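Valente wants to put two-armed robots in the bathrooms of its short-stay apartments, and it would like its owners to pay for the planning before anyone has seen one clean a sink.

The company, which manages 133 rental units along the coast, sent owners a budget paper in August. It asks them to set aside money for a first batch of 26 machines from Gutari, a robotics supplier that has so far sold mainly to warehouses. The robots would restock cabinets, wipe counters and check supplies between guests. Valente calls the plan "a modest step." Several owners who have read the paper call it something else.

"I got to the end and still didn't know what one of these things costs to keep running," said Armindo Barreto, who owns three units in the oldest of Valente's buildings. "There's a purchase price. There's a line for training. Then there's a line called 'other,' and it's bigger than the line for training."

He has a point. The paper gives 31 months as the time it would take for the robots to pay for themselves. That figure assumes each machine handles several apartments a day, that cleaning wages keep rising at their present pace, and that nothing expensive breaks. It leaves out the cost of moving a robot from one building to the next. Valente's apartments are spread over 22 addresses, and a number of those have no elevator.

Simão Esteves, who runs operations for Valente, said transport would be covered in a second paper. He would not say when that one is due.

"We're asking for a reserve, we're not asking for a purchase order," Esteves said. "If the numbers don't hold up, the money goes back to the owners."

The current paper doesn't say that. It says unused funds "may be carried forward to related equipment," and owners have been trading emails over what counts as related.

There is also the matter of what the robots have been shown to do. Gutari's case rests on simulation work done by Droder, a small software firm that builds virtual apartments and runs the machines through household jobs inside them. Valente's paper reports that the robot reached "a high rate of success" with bathroom cabinets. No rate is given. Neither is the number of tries, or what happened in the ones that failed.

Deming Ding, who leads the bathroom work at Droder, was more careful than the paper that quotes his firm. Simulation is a cheap way to find out early that a plan won't work, he said, and he would be uneasy about anyone using it to set a payback date.

"A virtual hinge does what we tell it to," Ding said. "A hinge in a rental by the sea has had ten years of salt and guests. We can model some of that. We haven't been paid to model much of it."

Asked if Valente had seen a real machine open a real cabinet in one of its own units, Esteves said a visit was being arranged. 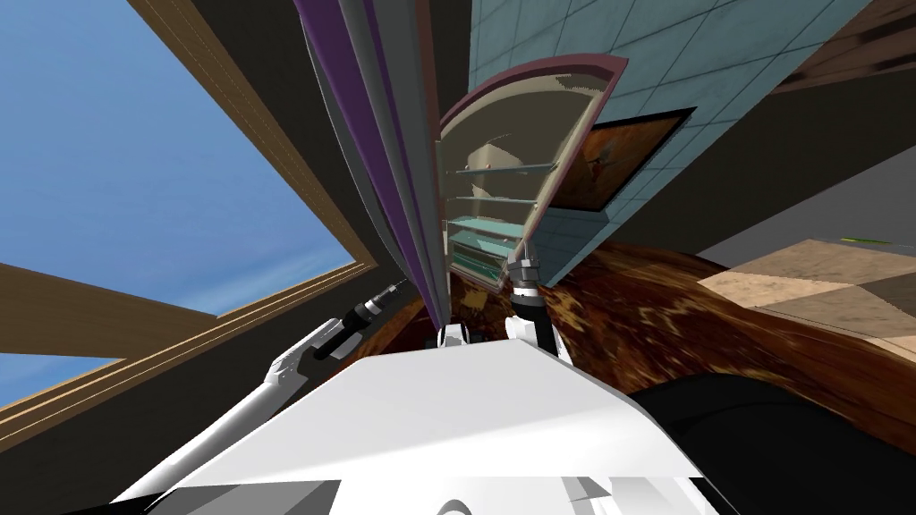 *Simulated bathroom: the robot's right gripper reaches up to the bottom of an open cabinet with glass shelves. Rendered scene.*

Cabinets are where the savings are supposed to come from. By Valente's count, checking and refilling bathroom supplies takes up a good share of every turnover, and it's the part cleaners most often skip when they're running late. Rok Stan, who has supervised cleaning crews for the company for six years, doesn't dispute it. He does wonder why the answer has to be a robot.

"Give me one more person per building in summer and it gets done," he said. "I put that in writing last year. It came back with a note saying there was no budget."

Stan also raised the size of the rooms. Many of the bathrooms were squeezed into older buildings, and two adults can't pass each other in them. The paper has no floor plans and no measurements for the robot, though it does have a page on what color the charging stations could be.

Gutari did not answer questions about price, repair contracts or how long it would keep making parts for the model on offer. A spokesperson sent a brochure.

One person with some experience on the buying side is Tomás Rocha, who handled equipment spending at Plorar, a laundry chain that tried automated folding and later dropped it. His advice to owners is to ask for a rental of two machines through one full high season, with the repair bills made public to everyone who is paying in.

"The purchase price is the number the seller wants to talk about," Rocha said. "We had a machine waiting on a part for most of a summer. We still paid the people, and we still paid for the machine."

Esteves said a rental had been looked at and would cost more per unit. He did not provide the comparison. Owners have been asked to return their forms by the end of the month, and under Valente's rules a form that isn't returned counts as a yes.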